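4. Installing the Voltar Under-Sink Filter

Set aside 90 minutes. The box says 65, but the box has never met your shutoff valve.

1. Clear the cabinet below the sink, including the vase you forgot you owned.
2. Close the cold water valve. Open the faucet to drain the line.
3. Put a towel and a shallow pan under the valve.

A double sink with a dish rack over one side can stay as it is; all the work is underneath. 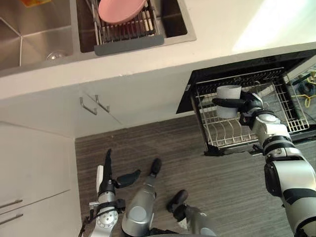
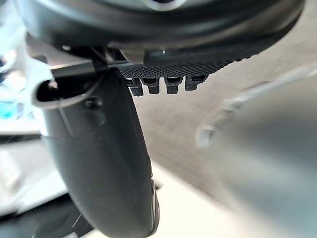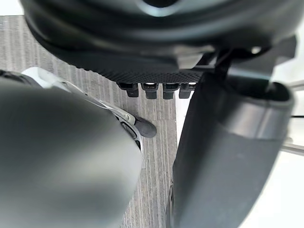
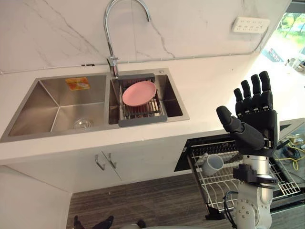 4. Screw the bracket to the cabinet wall and hang the filter head on it.
5. Push both tubes in until they stop. Then push again.

CAUTION: Hand-tighten the canister only. A wrench will crack it, and the warranty department has heard your story before.

6. Open the valve slowly and check each joint with a dry paper towel.

NOTE: Replace the cartridge every 600 gallons, or each May, if you don't enjoy counting gallons.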